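Lista de comprobación – puesto de teleoperación, tarea "bolsa en salón"
Proyecto Usten / Norkine
17 de enero de 2026

1. Parada de emergencia al alcance del operador. OK. Probada dos veces.
2. Velocidad limitada en modo demostración. OK, perfil Wuvska, hasta 800 mm/s. Para mi gusto alto, bajar si entra operador nuevo.
3. Tornillos de las pinzas, apriete visual. OK. Repasar con llave en marzo.
4. Plástico suelto cerca de los dedos. NO OK. Hay trozos de bolsa azul en la alfombra, recoger entre demo y demo. Si se mete uno en la articulación – parar, cortar par y sacarlo a mano.

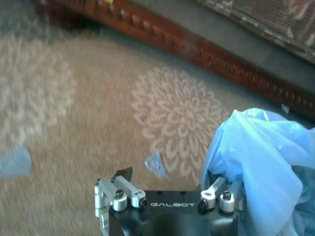 5. Fuerza de cierre. Con bolsa fina sobra casi toda. Dejar en 14 N y no tocar, el operador tiende a apretar de más por que no nota nada en el mando.
6. Distancia a muebles. Pendiente. El zócalo tallado del sofá es delicado, no bajar la muñeca pegada a él.
7. Dos brazos en la misma zona. Aviso de colisión activo en Ghauri, comprobado en vacío. Entrar de uno en uno, el segundo espera a que el primero esté quieto. Ayer se hizo al reves, no repetir. 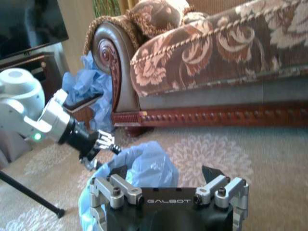

8. Cables y patas de trípode fuera del recorrido. Revisar otra vez tras cada cambio de posición de la base.
9. Retardo del mando. 33 ms, aceptable. Si sube, no se graba.
10. Demos fallidas: marcar y guardar, no borrar. Falta la etiqueta en la última tanda.

Resultado: apto con reservas. Cerrar puntos 4 y 6 antes de seguir grabando. El 10 puede esperar a mañana.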